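Ticket 1811 - Narska arm, counter cell: grip slips on rim of white dish
Opened 15 Feb 2026
Status: open, waiting on parts
Product: Narska arm with Brillitz soft-edge fingers

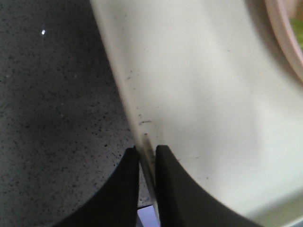
Wrist camera, both fingers closed on the edge of the white piece. Gray smear runs down into the pinch.

Hi again, me with the counter cell. I'm putting everything in one ticket this time so I don't lose half of it in email like I did in September.

Short version: the arm goes in for the big white ceramic piece, closes on the edge, reports a good grip, and then on some lifts the piece slides down in the fingers before it clears the counter. No drops so far, it just sags and the arm stops itself with a "grip lost" message. I've got it running at low speed until this is sorted, and I'm standing next to it with my hand near the stop button, so you can guess how much else is getting done!

What's on the machine: standard wrist camera, Brillitz fingers (the black rounded ones, long version), Jatus controller on the update before the current one. I haven't moved to the new one because last time an update wiped my saved positions and I had to teach all of them again. If you tell me it's needed for this I'll do it, but please say so before I spend an evening on it.

Settings when it started:
Grip force 40 percent
Approach speed 100 percent
Close delay at default
Finger offset zero

First try
Figured it was force. Raised it in small steps and ran a few lifts at each. It got a little better and then I chickened out, as I don't love squeezing ceramic harder and harder to find out where the limit is. Put it back to 40.

Second try
Dropped the approach speed to 27 percent. This helped more than I expected. The fingers come in calmer and the edge ends up closer to where I taught it. Still slipped, though less often. Leaving it here for now.

Third try
Went and looked at the camera view with the grip closed, which I should have done first. If you look at the picture I attached, there are dark specks and smudges along the edge of the dish, and the grayish smear goes right down between the fingers. The rest of the white looks a lot cleaner. So now I'm wondering if black stuff is coming off the finger pads. Wiped the dish edge and both fingers with a damp cloth, then dried them. Ran it again and it behaved for a good while, then slipped again toward the end of the run.

Could also be food residue, to be fair. The cell handles dishes after prep and they don't all come to it spotless. I rubbed a pad on a sheet of white paper and got a faint gray mark, but I'd handled it with not very clean hands right before that, so I wouldn't hang anyone on that evidence.

Fourth try
Checked where the fingers sit. One is over on the counter side and the other presses on the face of the dish, and they only really meet near the tips. That's how I taught it - it's the only way in with the dish resting on the stone - but I'm starting to think I'm holding too little of the edge. Moved the taught position a hair deeper. Then the counter-side finger rubbed the stone on the way in and I got a contact fault, so I moved it back.

Side note on the counter, as the Saragih people who put in the cell asked me to mention it: the stone is dark gray, polished and speckled, and it throws a little bright spot of glare toward the top left of the view. I hung a towel over the lamp side for a few runs and saw no change in the slipping at all, so I'm calling that one unrelated. Towel is back in the kitchen where it belongs.

Fifth try
Swapped the two finger pads left to right. The slip stayed the same. I was hoping for a nice clear answer there and did not get one.

Questions for you:
Do the Brillitz pads shed when they're new, or when they're old? Mine are the ones that shipped with the arm.
Can I clean them with alcohol, or does that ruin the rubber? The manual says "mild cleaner" and leaves it there.
Is there a setting that makes it re-check the grip after the first bit of lift? I'm sure I saw one in a Jatus menu once and now I can't find it.
Would the shorter fingers give me more room against the counter?

Update, later the same day
Got your reply, thanks, that was quick. Found the re-check under the lift menu, not the grip menu, no wonder. Turned it on. It now stops and sets the dish back down as soon as it starts to slide, which is way less stressful to watch. The slipping itself is still there. Replacement pads are ordered, and I'm not touching alcohol until you hear back from the pad people.

Please keep this one open. I'll run the new pads at 40 and 27 before I change anything else and post what I get.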